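Climer rota and holiday tracker – six months in

Short version first as I've got payslips to check. Good for casual and zero-hours staff, weak on anything to do with sick pay, support is slow. We're keeping it, probably.

Background. I do HR for a catering and cleaning outfit, 40 people on the books, over half of them on irregular hours. Before Climer we had a spreadsheet. Before the spreadsheet we had a wall planner and a lot of arguments. The big headache was holiday for people whose hours change every week. If you've tried working out accrual by hand for someone who did 31 hours one week and four the next you'll know. I was spending most of every Tuesday on it.

We looked at three. Gallex was the smart looking one but it's built for offices, everybody nine to five, and the sales chap kept saying the casual worker part was coming soon. Sornent did the job on paper but wanted a two year contract and wouldn't budge. Climer let us go month by month so Climer it was.

Setting up

Took longer than they tell you. You upload your staff list from a file and it's fussy about dates, mine went in with day and month swapped for half the list and I had to delete the lot and start over. Contract types are set by you, which is good – we have permanent, part-year, casual and a couple of agency – but there's no way of copying the settings from one type to the next. So you type it all in again. And again.

Leave a clear afternoon for it. I didn't, and was still there at 6 with my coat on.

Holiday accrual

The best bit by miles. You tell it the worker is irregular hours, it takes the hours from the approved timesheet and adds the holiday at the end of each pay period. Staff see their own balance on their phone. Questions to me about "how much have I got left" have dropped to almost none. I checked the first two months against my own sums and there was one difference, which was my mistake not theirs.

Carry over is fine too. You can set different rules for maternity and long term sick, though the screen for it is hidden under Company, then Policies, then a tiny cog. Took me weeks to find.

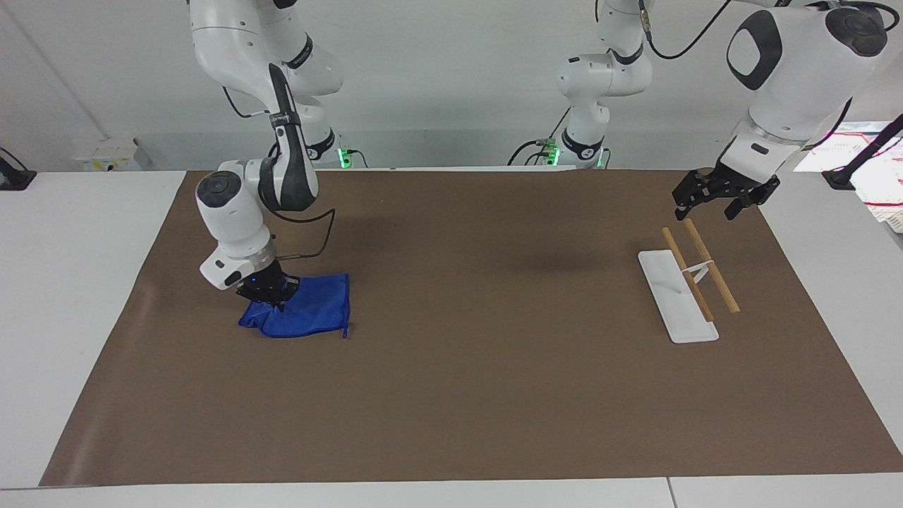
Two white arms, one blue cloth.

Shift changes and notice

You can set a minimum notice for changing or cancelling a shift and Climer flags it if a manager goes under. It doesn't stop them, just goes orange. I'd like it to stop them, or at least make them type a reason. But there's a log, with who changed what and when, and that has saved me once already when someone said they'd been cancelled on the morning and the manager said the night before. The log settled it in about a minute.

Staff can swap shifts between themselves if you switch that on. We did, then switched it off, then on again with manager approval. Third go works.

Contracts and letters

It comes with templates for written statements, changes to hours, that kind of thing. They're all right as a starting point. I wouldn't send one out without reading it properly, the casual worker one had a line in about set working days that made no sense for us. Get your own checked by somebody who knows. You can load your own wording in and it fills in names and start dates, that part works well.

Sick pay

Not good. It counts the days but if someone has an odd working pattern it guesses which days they would of worked, and it guesses badly. I still do this by hand. Support say an update is due in June. We'll see.

Support

Chat only on the cheaper plan. Replies are polite but slow, a day at least, once nearly a week. The help pages are decent and written in plain English, so try those first. No phone number unless you pay for the top plan.

Cost

We pay £310 a month. The top plan would add another £300 on top of that and as far as I can see you get the phone line and some charts. No thanks. Payroll link is included – we use Waweru for payroll and hours go across without much fuss, though new starters have to be put in both, which is daft.

Would I reccomend it?

If most of your people are on fixed hours, no, you'd be paying for things you won't touch, get something simpler. If you've got casuals and part-year staff and you're doing the holiday by hand, yes. Do the trial in a quiet month. Run it next to your old method for two pay periods before you trust it. And look for the tiny cog.

Four stars. Would go up to four and a half if they sort the sick pay.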